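Setting up the Leckie desk strip
Section 3 — power, before anything else goes on the desk

1. Clear the top and wipe it down. Let it dry.
2. Uncoil the cord fully. Don't run the strip with it wound up tight.
3. Switch to off, then lay the strip flat, sockets up.
4. Plug into the wall last.

Caution: never chain one strip into another. Keep drinks well away form it.

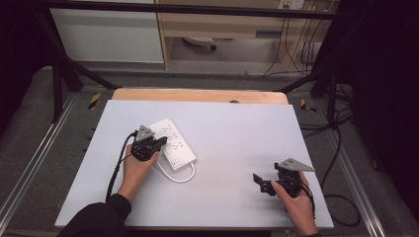 Cord slack matters more than where the strip ends up. Leave enough for one easy loop on the desktop, no kinks, nothing heavy stood on it. Laid at a slant is fine too, with the switch near the end the cord comes out of — keep that end where you can reach it.

Note: spare cords are in the Draltent box, 22 in all. Take one, tell Béla Halász.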